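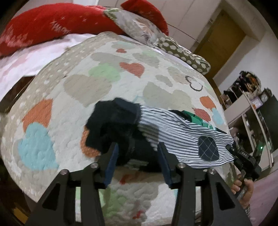 Odico Inventors' Circle – Minutes, June meeting

Present: Mwende Biwott (chair), Upendo Mrema, Hamisi Mussa, Nassoro Rweyemamu (minutes)
Apologies: Brian Odera
Meeting opened at 7 p.m.

1. Minutes of the last meeting
Accepted with one correction. The Magesa login trial was run by Upendo, not Hamisi.

2. Nudetti sign-in tool
Upendo reported on the audio version of the puzzle. It now plays two short sounds and asks the user to pick the higher one. She tested it with 20 people at the Magesa library. Most got through on the first try, but older phones cut off the start of the first sound. Hamisi thinks the fix is a short silence before playback. Upendo will try it before the next meeting.
Mwende asked whether a script could simply guess, as there are only two answers. Agreed that it could – the puzzle will need to repeat several times, and Upendo will work out how many.

3. Patent filing
Nassoro has the first draft of the claims. Hamisi would like the sound part filed separately. No decision; Brian has the notes from the attorney and will be asked to send them around.

4. Trarside school visit
The school has asked for a talk on how websites tell people from programs. Mwende will give the talk and Hamisi will bring the demo. The school needs the title by the end of June.

5. Money
Server bill of $300 approved. Nassoro to ask whether paying for the year up front is cheaper.

6. Other business
The door code has changed. Ask Mwende for the new one.
Upendo asked for the shared code folder to be cleaned up. Old Nudetti builds will be moved to the archive – speak to Hamisi first if you still use one.

Meeting closed at 8:20 p.m.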